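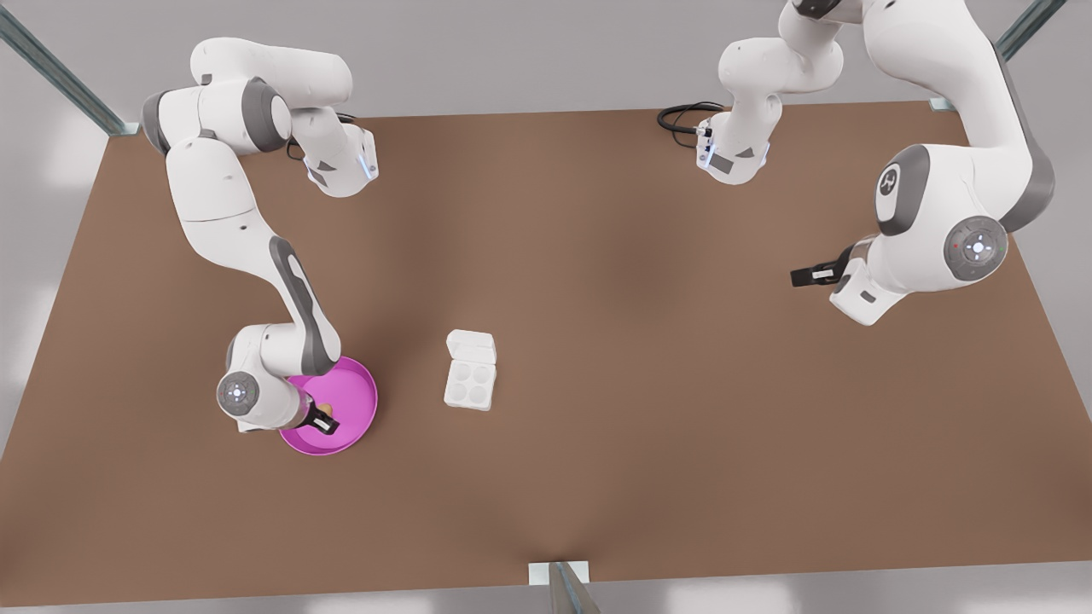

The Long Table Comes to Kosthorpe

I have eaten supper with strangers exactly 2 times in my life before this year, and both times I went home early with a headache. So when my neighbor Blažena Říha knocked in November and asked if I'd bring a dish to the Kosthorpe street supper, I said yes the way you say yes to the dentist.

I'd like to tell you I made something grand. I made potato salad. My grandmother's, with pickles and too much mustard, and I carried it down the hill in a bowl with a towel over it, rehearsing things to say about the weather.

Street suppers are having a bit of a moment, at least in our corner of the county. Rorkby started it, then Cikcombe copied Rorkby (they deny this), and now we've got one too. The idea is simple enough. You close a road or borrow a hall, push every table you can find into one line, and everybody sits wherever there's a gap. No place cards, no head of the table, and you pass whatever's in front of you to the left until it comes back empty.

Cikcombe had 208 people at theirs last summer and ran out of forks before the soup was gone. Kazimír Koubek still talks about eating rice with a measuring spoon. He'd been looking forward to that rice all week, so he wasn't about to wait for somebody to wash up!

What I hadn't figured on was the noise. You'd think a long table would be a quiet thing, everyone murmuring to the person beside them, but sound runs down it like water down a gutter. I heard a whole argument about hedge trimming from so far off that I never did find out who was having it. I also heard that my potato salad was "the sharp one," and I've chosen to be flattered.

I sat between Radek Paulík, who had brought four kinds of bread, and Žofie Beneš, who grew up in a house where nobody spoke at meals. Her father listened to the radio news and that was supper. She told me she was past thirty before she learned that people could talk and chew in the same half hour – and then she talked straight through the dumplings, the beets and most of a plum cake, and I don't think I've enjoyed a meal so much in years.

My own family ate in shifts. Dad worked late, my brother had practice, and Mom mostly ate standing up at the counter with the phone under her chin. I used to think that was sad. These days I live alone and eat over the sink more often than I'd care to print in a magazine, so I've gone easier on her.

If you're tempted to try one where you live, start small. One street is plenty. Ask people to bring their own chair and plate, borrow more serving spoons than seems sane, and put the kids wherever they want to go, which will be under the table anyway. Kosthorpe spent 664 crowns in all, nearly all of it on candles and paper to cover the tables, and Blažena says next time she'd skip the candles. The wind had them out before we sat down.

I walked home around ten with an empty bowl, half a loaf of Radek's rye and Žofie's plum cake recipe on the back of an envelope. I've made it twice. Mine sinks in the middle, and she says I'm opening the oven too soon.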